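Four Months With Laresard: A Stock Tracking App for People Who Check Too Much

14 May 2023
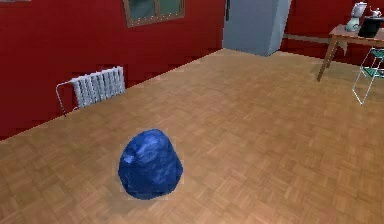

Blue lump, red walls, parquet floor.

I own 4 individual stocks and a couple of index funds, and until this winter I kept track of all of it in a spreadsheet that had gotten completely out of hand. Dividends on one tab, cost basis on another, and a third tab I was scared to open. So in December, when my trial of Wedano ran out (nice charts, terrible import), I signed up for Laresard and told myself I'd give it a real shot before writing anything.

Setup first. You can connect a brokerage account or upload a CSV file. I went with the file, mostly out of stubbornness, and it pulled in 863 transactions without choking. A handful of old dividend reinvestments came through as plain buys, which threw off my gain on one fund until I went in and fixed them by hand. Annoying! But the edit screen is quick, and the totals matched my broker's once I was done.

The part I like best is the income calendar. It lays out every expected dividend by month, and when a company cuts its payout the old number stays there in gray next to the new one. One of my stocks did exactly that in the spring, and seeing the two figures side by side got me to finally sit down and read the earnings release (I sold half, if you're wondering, and I'm still a little sore about it).

Performance reports are good too. You can pick money-weighted or time-weighted returns, and there's a short plain explanation of each one if you tap the little question mark. My friend Yogesh Uniyal swears by Radu for this stuff and we compared screens over lunch. His has more benchmarks. Mine was a lot easier to read on a phone.

Now the gripes. Alerts are slow. I set one for a drop in a retailer I follow and got the notice well after I'd already seen the news, so if you trade during the day this is not your app. The news feed is mostly recycled headlines and I turned it off in the first week. And there's no way to share a read-only view with someone else, which my wife and I would really use.

Price is where I went back and forth. The yearly plan is $85 and there's a free tier, but it only covers one portfolio and hides the tax lots, and the tax lots were the whole reason I came. Lutari costs less and has them, though I found its menus a maze and gave up after a weekend. I paid for the year with Laresard and I don't regret it.

Support was decent. I wrote in with a question about a spinoff that had landed with a cost basis of zero, and Laurențiu Dinu on their help desk answered the next morning with the steps to split it properly. They worked the first time.

I'd give it 4 out of 5. If they fix the alerts before my renewal comes up I'll come back and update this.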